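# Recording demos on the two-arm rig - quick version

Short notes, longer ones are on the Grarness wiki. Read this before your first shift.

**Before you start**

- Wake both arms, let them home. Don't touch the leaders till they stop.
- Check all camera streams in Darkura. If one is frozen, restart the recorder, not the arms.
- Set the task name. Exact spelling - `phone_handoff`, not `phone-handoff`. We lost 42 episodes to a hyphen.

**Recording**

1. Pedal down, wait for the beep.
2. Left arm picks up the phone. Close slowly, stop when it's snug - squeezing harder just heats the servo.
3. Bring it to the middle. Screen side up, tilted a bit is fine.
4. Right arm comes in open. Pause, then close.
5. Left lets go *after* right has it. Small overlap, half a second or so.
6. Right sets it down. Pedal up.

One episode should run 14 seconds or less. Longer than that you're probably hesitating, and the policy learns hesitating too. Bin it and go again.
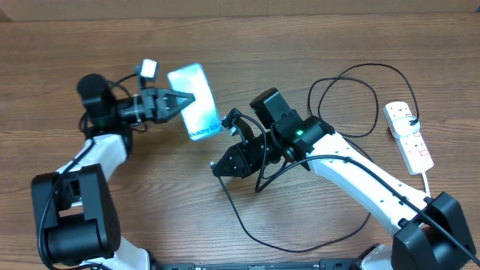

Stojanović asked in the comments whether fumbled grasps should be thrown out as well, and said the Varstead set kept theirs and the policy got better at recovering.

Fair point. So - keep a fumble if you fixed it in the same episode and teh phone ended up where it should. Tag it `recovered`. Drops off the table get deleted.

**Mix it up**

Don't start from the same spot every time. Move the phone, turn it, screen on for some and off for others. Cables too - leave them wherever they land between takes as long as nothing snags on a gripper. Same start pose over and over gives you a policy that only works from that pose.

**How many**

Target is 500 good ones. We're at 182. Upload at the end of each shift, and check the episode count on the server matches yours before you wipe the local disk.

**If an arm goes limp**

Pedal up, discard, power cycle that side, home again. Usualy an overheated wrist. Give it a few minutes.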